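Wrist camera gets almost no usable depth near large dark panels in sim. Bad planner settings or bad perception?

Posted in: Simulation and control
Tags: motion planning, wrist camera, voxel map, two-arm robots

flat_quaternion

Hello all! I've been having a brilliant time since October getting a two-armed robot to move about a simulated flat, and I've finally hit something I can't read my way out of.

The set-up is Flirnov for planning, with our own perception node feeding it a voxel map. The map is built from a head camera and a camera on each wrist. The room is one of the furnished flats in the Flamodard scene pack, which I can't recommend enough if you like a bit of clutter. The task is simple on paper: bring the grippers up near a tall dark panel, hold there, then back off without touching anything.

The planner gets there most of the time. Then, when it's asked to retreat, it either reports that the start state is in collision or it plans straight through the panel. Same code, same scene, different run. Out of 18 runs I had 7 "start state in collision" and 6 where the path clipped the panel. The rest were lovely, smooth as anything, which makes it more annoying!

What I've tried so far:

Making the voxels smaller. The map got slower and the fault stayed.
Adding padding around the arms. More "start state in collision", fewer clipped paths.
Turning the wrist cameras off in the map and using only the head camera. Better near the panel, but then the planner has a huge blind patch behind the arms.

Depth in our node is worked out by matching the colour images, as it will be on the real robot, so I'm not reading perfect depth out of the simulator. I did wonder whether that's where I've gone wrong. I've put up one view from a wrist and one from higher up on the robot, both from the same session.
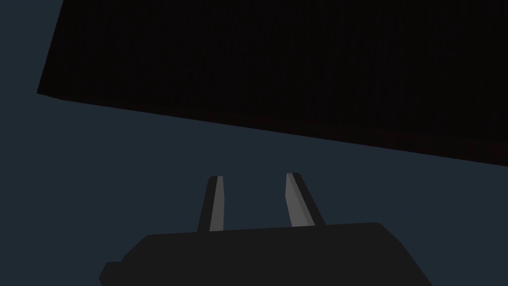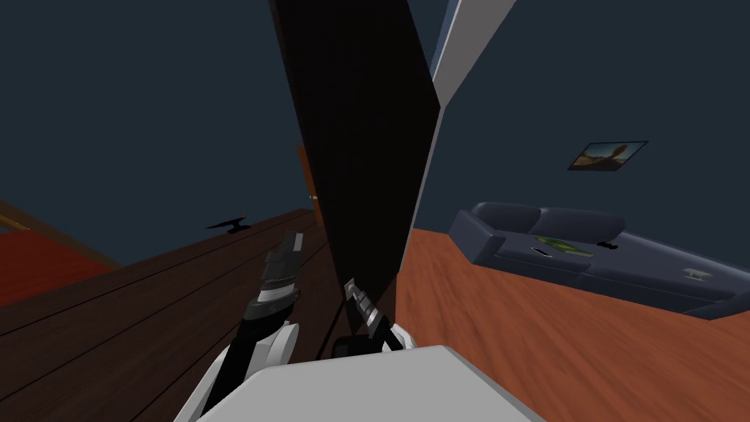 First: gripper view, fingers open below the dark slab. Second: wider view of the room, with both grippers near the panel.

Is this a planner problem or am I feeding it rubbish? Happy to post the config if that helps. I'd love to keep the wrist cameras in if I can, they're great for grasping.

6 people found this useful

voxel_marmalade

Oh, I like this one. I think you're feeding it rubbish, but in a very interesting way, and the planner is doing what it was told.

Look at your first picture as if you were the stereo matcher. The slab is one nearly black tone with hardly any texture on it, and the background is one flat blue. The only places with anything to match are the edges of the slab and your own fingers. So you get a thin line of good depth along the slab edge, good depth on the gripper, and guesswork everywhere else. Most matchers fill in that guesswork by spreading nearby values into the flat area. If the nearby value comes from a fingertip, you now have a lump of "wall" at fingertip distance, and there's your start state in collision. If the matcher gives up on the area instead, some map nodes treat "no reading" as "free", and there's your path through the panel.

Compare that with the wider view. It's got wood grain on the table, a sofa with bits and pieces on it, a picture on the wall, the pale strip down the side of the panel. Loads to hold on to! The face of the panel could still be weak in the middle, but its outline has plenty of contrast against the strip.

What I'd do, in this order:

Check how your node handles missing depth. It should leave those voxels as unknown. It must not clear them.

Mask the robot out of every wrist image before matching, not after. If you mask the point cloud afterwards, the smeared values have already leaked into the background. Render the mask from the joint angles and grow it by a few pixels.

Throw away depth where the match confidence is low. Pylypenko (the little map filter, it's free) has a setting for this and it's one line in the config. I was grinning all afternoon when I first switched it on.

Let the map remember. The wide view saw that panel properly, so keep those voxels and only let a confident reading overwrite them. I use a slow decay so moved objects still disappear in the end.

With those four in place you can probably take your extra arm padding back out. Padding and bad depth fight each other, and you end up tuning one against the other for ever.

One small test that's worth the trouble: swap in the simulator's true depth for a single batch of runs and change nothing else. If the collisions vanish, you know it's perception and you can leave the planner alone. If they don't, come back and post the config.

sprocketeer_north

Had similar. Increased planning time and it went away. Also check your wrist camera transform isn't upside down, mine was once.

flat_quaternion

Thanks both! Transform is fine, I checked it against a marker board in the sim, and more planning time just gave me the same errors later.

The true depth test was a great shout. No collisions of either kind, so it's perception. And the map node was clearing voxels on missing depth, there's a flag for it and it was on by default. I've turned that off and the clipped paths have stopped. I'm doing the mask next, then the memory part. I hadn't thought of masking before the matching at all.

torque_and_biscuits

Good answer from voxel_marmalade, just adding something on the planning side, as there's a nice trick here too.

Even with a cleaner map you'll have a patch of unknown space in front of the wrist whenever it's close to something plain. Flirnov lets you set a cost on unknown space instead of treating it as solid or free. Give it a high cost and the planner will still leave through it if it has to, but it'll choose the way it came in first. For a retreat that's nearly always what you want. I also store the approach path and offer it backwards as the first guess. It's cheap, and it makes the motion look so much more sensible!

Do bear in mind that a reversed path is only good if nothing has moved, and with two arms the other arm counts as something that moves. Check it against the current position of both before you run it. I got that wrong on a Flarkance rig and had the grippers knock into each other on the way out.

If you want the wrist cameras to do more, try pausing a bit further back on the approach and taking one extra view from there, with more of the panel's edge showing. One decent look at an edge was worth more to my map than a whole string of close-ups of a flat surface. You could even have the planner pick that pause point by how much unknown space it would clear up. I've got a rough version of this working and it's the most fun I've had with a planner in ages, so shout if you'd like the notes.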